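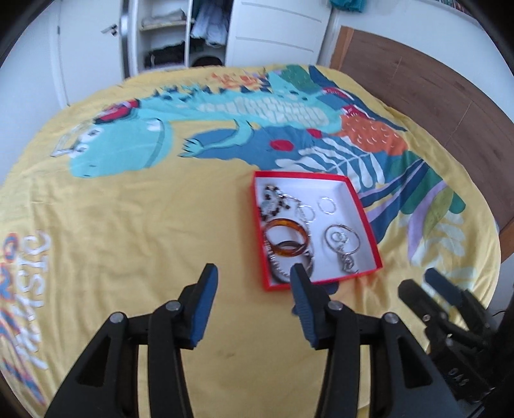 A Morning at the Lock Factory

Etelar makes door locks in a long gray building behind a tire shop, and once a year, in December, it lets the public in. I signed up in the fall, a week after I locked myself out and watched a locksmith open my back door in less time than it took him to write the receipt. He charged me for the full hour. I have been interested in locks ever since.

We were told to arrive at 8:45 a.m. and bring photo ID. The front desk was unstaffed and the door to it was propped open with a box of brochures about access control. I took a brochure. Twelve of us gathered eventually, including two real estate agents, a retired couple who had driven in from Ackah, and a boy who wanted to know right away whether anybody had ever been locked inside.

Our guide was Naa Amoah, who runs the test room and had plainly drawn the short straw on tours. She handed out safety glasses, told us not to touch anything brass-colored because people always do, and set off at a pace the retired couple did not care for.

From raw bar to cylinder

The first hall is where the cylinders get cut. It is loud and smells like a bike shop. Brass bars go in one end of a machine and small, shiny, drilled pieces drop out of the other into a tray, and you can stand there a good while before you remember there is a tour going on. The pins are made elsewhere and come in by the bag, sorted by length. A sixth pin costs very little to add, Naa said, and most buyers will never ask how many they are getting. I went home and looked at mine. Five.

She was frank about the cheap end of the trade. A lot of front doors, in her view, have a decent deadbolt held to the frame by screws you could use to hang a calendar. The strike plate is the metal bit the bolt goes into, and if it is only fastened to the trim, a good kick takes the trim off and the lock stays beautifully locked. Three-inch screws that reach the stud behind the frame will help more than a fancier lock will. She keeps a jar of them on her desk and we were each allowed four. It was the best souvenir of the day, and the competition included a keychain.

The test room

Everyone had come for this part. There is a row of doors that lead nowhere, set in steel frames and bolted to the floor, and a weight on an arm that swings into them. Door one had a standard strike and short screws. The weight swung once and the frame split from knee to shoulder height. One of the real estate agents said "oh no" in a very small voice. Door two, same lock, long screws and a heavier plate, took 10 hits and was still shut, although I would not have called it pretty.

After that came the picking bench, where visitors could try their luck on a practice cylinder. The boy got his open before Naa had finished explaining the tools. His mother did not look as proud as you might expect. I worked on mine through most of the coffee break and achieved a click, which may have been my thumb.

The talk and the sales pitch

Coffee was in a meeting room named Jusby, for reasons that were not shared. A man from sales showed us the new smart lock, the Sistar, which you can open from your phone, from somebody else's phone, and, on his fourth try, from his own phone. It costs $495 before installation. He mentioned that it sends you a message whenever the door opens. I live alone, so I would mostly be hearing about myself.

I asked Naa on the way out what she has at home. A plain deadbolt, she said, with a thumb turn inside so the family can get out fast in a fire, plus a porch light on a timer and a neighbor who notices everything. She spent more on the door than on the lock. She also locks it when she is in the backyard, a habit she would like the rest of us to take up, as plenty of thieves try the handle first and go home early if it doesn't move.

If you want to go

The tour is free, lasts over two hours, and involves 57 stairs and no elevator. Wear closed shoes. Sandals will get you as far as the desk, where you may read the brochure. Parking is shared with the tire shop, and they do tow – the couple from Ackah can tell you all about it. Sign-up opens in September on the company's website, and places on the morning tour go first.

My four screws went in that same evening. Two of them went in straight.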